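**List:** Uminach Toy Swap
**Subject:** Re: Washing and sorting soft toys before the July swap
**Date:** 14/02/2021

> Hello all, I'm fairly new here (Serkville side of the river) and have been reading the old threads. I've got two bin bags of soft toys in the loft that my two have outgrown, and I'd love to put them into the July swap. Three questions. Do they all have to be washed, even the ones that look clean? What do you do with the ones that have a hard bit inside, like a squeaker or a music box? And how do people sort them? I tried by size and ended up with a heap called "medium" that had nearly everything in it.
>
> Also, is it true that you can freeze them instead?

Welcome! What a good set of questions, and two bags is a brilliant start. I've done the soft toy end of this swap for years and I still get a thrill from opening somebody's loft bag, so please don't be shy about sending more.

I'll go through these in your order, more or less.

### Washing

Yes please, all of them. A toy can look spotless and still smell of loft, and children notice. I do mine at 30 in an old pillowcase with the end tied in a knot, half the normal amount of powder, no softener. Softener leaves the fur a bit greasy and it goes flat — I ruined a lovely long-haired rabbit that way and still feel bad about it.

Drying takes far longer than washing! The middle stays damp long after the outside feels fine, so squeeze the thickest part hard through a dry tea towel and see if the towel picks anything up. In winter I give them four days on a rack near the window, turned over each morning. Peg them by the feet if you can, or the ears stretch.

As for freezing, people do it for dust mites, and it may well help with those, but it won't shift the dirt or the smell. You'd still need to wash them afterwards, so I don't bother.

When they're dry, spread them out on a table in good light and go over every seam with your thumbs. It's slow and I love it, with the radio on and a pot of tea going.

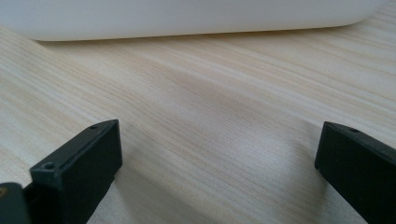

### Squeakers, music boxes and beans

Have a feel first. If it's a plain squeaker I leave it in and wash by hand in the sink, just the surface, with a cloth. Music boxes have to come out. Unpick the back seam, lift the box out, wash the skin and put it back when everything is bone dry. Ladder stitch is the one to use for closing up, and there are loads of good guides to it. If you can thread a needle you can learn it in an evening.

Bean-filled toys are the awkward ones. Plastic pellets wash perfectly well. Real beans or wheat will swell and then go off, and I've had one sprout. If you can't tell which you've got, wipe it down and write "surface clean only" on the tag.

Anything with a battery pocket: open it, look for green crust, take the batteries out. Please don't send the batteries along in the bag.

### Sorting

Your "medium" heap made me laugh, I had the same one. We gave up on size after the first year. Last time we had 318 toys through the hall in Prultley, and 93 of them were bears, so bears get a heap to themselves. The rest go like this:

- Bears
- Other animals, wild and farm together
- Dolls and people
- Food and plants
- Vehicles, stars, moons and anything else with a face it shouldn't have

Food and plants used to be lumped in with "anything else", and then it grew and grew. Carrots, slices of toast, a very handsome leek. They're often the first to go, and small children will happily play shops with them for an hour, so do look out for any you have. I'd use open tubs for sorting, with handles if possible, because bags hide whatever is at the bottom and you end up tipping everything out again.
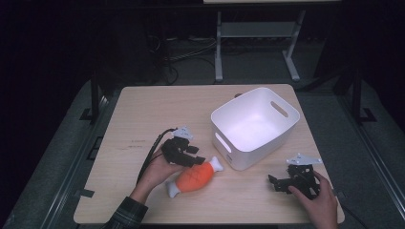

*One for food and plants: an orange drumstick, with a white tub behind.*

A last thing on tags. Brown card, string round a leg or neck, and write the heap name and how it was washed. We still have 34 blank ones left over in the Lozano biscuit tin, so shout if you want some and I'll drop them through your door.

If you get stuck on a seam, post a picture to the list, there are some wonderful menders on here. And do tell us what's in the bags! I'm hoping for an owl.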